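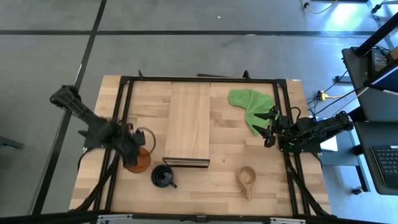
How to Look After a Robot With Two Arms

December 2024
By Emiko Wada
17 shares | 3 comments

Fallico is a robot. It has two arms, no head and no legs of its own, so it will never chase you. Its arms are fixed to the sides of a table, and its job is moving mugs, cloths and scoops. You may have the same job at home, with less pay.

Before Fallico starts, somebody has to check it over. First come the bolts. A loose bolt lets an arm wobble, and a wobbly arm misses the mug.

Next come the cables. They carry power and messages to the motors, and every cable needs enough slack for the arm to bend. Too tight and it pulls out. Too floppy and the arm catches it, like you with your headphones.

Last of all, each arm is sent to its "home" position. If it stops a little to one side, its motors need setting again. This is called calibration, a long word for telling an elbow where it is.
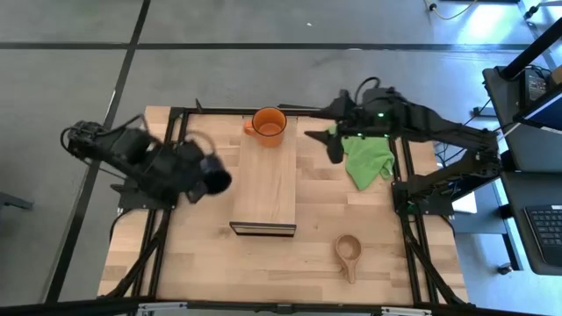
Conceição Vieira writes that her class wanted to know whether robots get tired. They don't, but their gears wear down and their screws work loose, so they still need a rest and a person with a screwdriver.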